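Orkside Twin Bench Kit
Two-arm table build for home and shared workshops

Products > Bench builds > Orkside Twin

Overview

The Orkside Twin is a plan set and hardware pack for mounting two small arms on one table. It is sold to people working in a garage, a spare room or a shared shop, and it assumes you already own the arms. Each kit ships with a simulation model of the finished bench, so the layout can be checked before any holes are drilled. The model loads with a can and a small cardboard box as test objects.
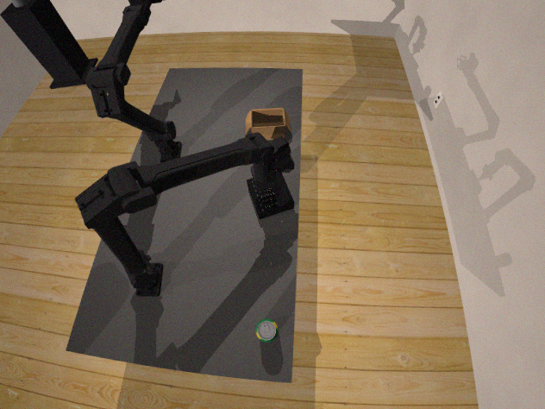
What is in the pack

Base plates, 2
M6 mounting bolts with washers, 8
Cable clamps, 9
Drilling template, full size, paper
Simulation model and scene files (download)
Printed build guide by Jarmila Kopecký

Arms, tabletop and power supplies are not included. Part number 1294 covers the whole pack; plates and clamps can be ordered separately.

Table and mounting

Both arms go along the back of the table, which leaves the front edge clear for work. The template fixes the spacing between bases. Do not close it up to suit a smaller top -- the forearms already share airspace at this spacing, and the planner limits in the scene files are set for it. Legs should be square section and braced if the floor is uneven. 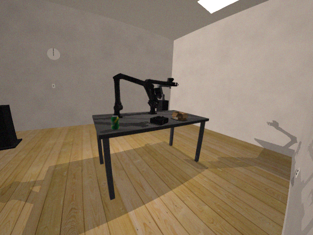

Simulation model, room view. Both arms on the table, with the can, a low black item and the cardboard box toward the front.

Reach check

Run the reach check before marking out. Step each arm through its poses over the front half of the table and record any pose where the links come close. Ľudovít Bartoš, who maintains the scene files, recommends parking one arm high while the other works low. Colour the two arms differently in the viewer if the overlap is hard to read.

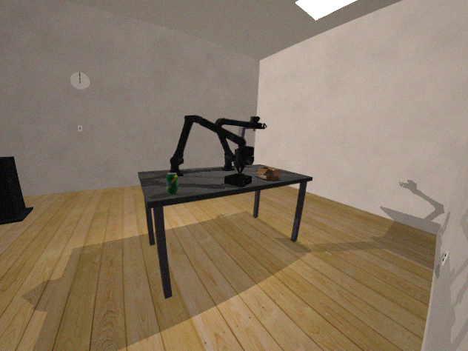 Left arm with fingers pointing down over the black item; right arm held high.

Overhead view

An overhead camera position is defined in the scene files and is the better choice for setting object positions. Shadows are on by default and can be switched off in the render settings; this has no effect on the collision results. 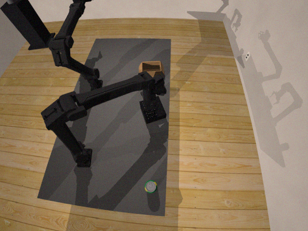
Save the pose list once the check passes. The Huris export writes joint angles in degrees, and the Ocampo export writes radians -- check which one your controller expects before moving real hardware. First moves should be made at reduced speed with the table clear and the stop button within reach.

Support

Build questions go to Rostislav Trnka through the contact form. Replacement templates are free of charge. Scene files were last revised in July.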